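Valley Tool Library – progress report to the Ladefoged Fund

The grant was for getting tools out of a shed and into the hands of people who would otherwise buy a hedge trimmer, use it once and feel bad about it. We now have 182 members, which is more than the shed was built for and more than the sign-up sheet had lines for. They took out 638 loans over the period. The most borrowed item remains the carpet cleaner, which is never home. 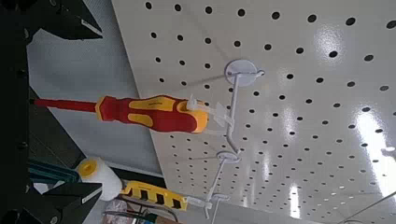 Stidonard, June

Late returns are down. We tried fines, then kindness, then a text message sent at 7 a.m., and the text message won. At the last check 28 items were overdue, and 4 of those have been overdue long enough that we think of them as gifts.

The Vokus booking software is up and running. It replaced a notebook that had served us well until someone borrowed it. Members can now reserve from home, though a good number still phone to ask whether the website is working.

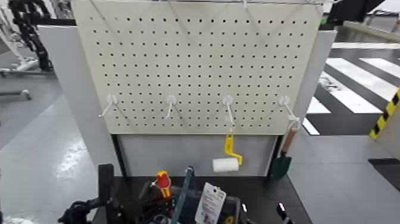 Report by the Library Coordinator, Valley Tool Library

Spending is on budget except for blade sharpening, where we guessed low. We would like to move the unspent printing money across to cover it, and will send the form once we find out which form.

Next period we plan to open on Friday evenings and run a short class on patching drywall. The waiting list for the class is already full – mostly people who borrowed the big drill.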